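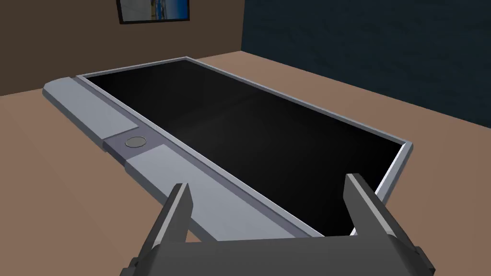
Wiremby Town opened the training ground to supporters in March, and I went along with my nephew, who is a goalkeeper for his school and wanted to see the keepers work. The club let in two groups, one in the morning and one after lunch. We were in the morning one. There were 60 of us, and we were asked to be at the side gate by half past nine.

Atif Naqvi met us there. He runs the academy and has been at the club longer than any of the current first team. He took us past the changing rooms and the laundry, then out to the far pitch, where the under-18s were already warming up. The pitch was relaid last summer and drains well. The one next to it doesn't, and it had been roped off after the rain.

The session lasted an hour. They began with short passing in small squares, then went on to a drill where the full-back had to choose between the overlap and the inside pass. Naqvi stood with us and talked through it. He said he wanted the boys to make the wrong choice now and then, as long as they made it quickly.

"If they wait to be sure, the winger's gone," he said.

Jelle Wouters trained on his own for most of it, on a bike by the touchline. He has been out with a hamstring injury and told a few of us he hoped to be back for the last part of the season. He has played 151 games for Wiremby and would like some more. He was asked whether he would sign another contract and said that was a question for the summer.

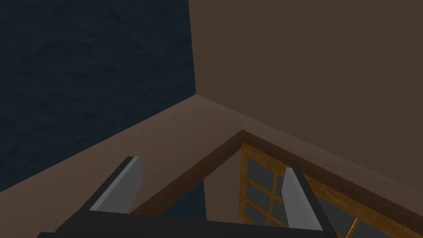 The keepers were at the near goal with their own coach, and my nephew spent nearly all his time there. They did 20 minutes on crosses and nothing else. He was surprised how much of it was footwork and how little diving there was.

After that we had tea in the canteen and could ask questions. Most were about tickets. Someone wanted to know why the Gultent away match had been moved to an evening kick-off, and Naqvi said the club had asked for the afternoon and been turned down. Another question was about Pintér, who has started the last few matches on the left in place of Wouters. Naqvi said he had settled in well but was still learning when to hold his position.

The tour finished in the gym, which is smaller than I had expected. We were back at the gate by half past twelve. Parking is on the Wurkura Road side and it is free, but the bus stop is closer. Tickets for the open morning were two pounds, with under-16s free, and the club shop hut takes cards only.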